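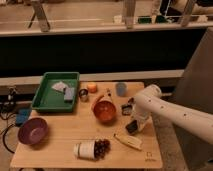 Lifting and Storing Dahlias in Heavy Clay

The grower at Ollden, a cut-flower block on heavy clay, plants 838 dahlia tubers each season and lifts all of them. She did try leaving a bed in the ground.

"We lost 60 clumps in one winter," she says. "It wasn't the frost. The soil sat saturated and the crowns rotted from the neck down."

Lifting now starts once the tops have blackened. Stems are cut to a hand's width and the clumps stay put for two weeks, which lets the skins firm up. She works a fork in well clear of the stem on four sides before levering.

"If you pull on the stem you crack the necks. A tuber with a cracked neck looks fine in the crate and it's dead by spring."

Washing or not washing

Opinions differ on washing. Her neighbours at Kiris, on sandy loam, brush off the dry soil and leave it there. On clay she hoses everything.

"Clay holds water against the skin. I also can't see the eyes through it, and I divide before storage."

Each division needs a piece of crown with at least one eye, an intact neck and a sound tuber. Size matters less than people expect. She keeps anything thicker than a finger and discards the old mother tuber if it has gone woody. Cuts are left to dry overnight in the shed — no sulphur, no cinnamon.

Storage

Divisions go into lidded crates between layers of barely damp vermiculite. The shed is kept between 4 and 8 degrees. She checks the crates once a month, removes anything soft, and mists the top layer if the tubers have started to wrinkle.

"Slight wrinkling is all right. If it's hollow when you squeeze it, compost it."

Labels were a problem for years. Paper tags rotted and marker faded, so she now writes the variety name directly on the tuber with an indelible pencil. Simões, a dark red she grows for autumn bunches, stores well. Promance, a pale pink with thin-necked tubers, does not, and she takes 25 extra divisions of it each year to cover losses.

Planting out waits until the soil holds at 15 degrees in the morning. The beds are not watered until shoots show.

"People water them in like seedlings. There are no roots yet to take it up."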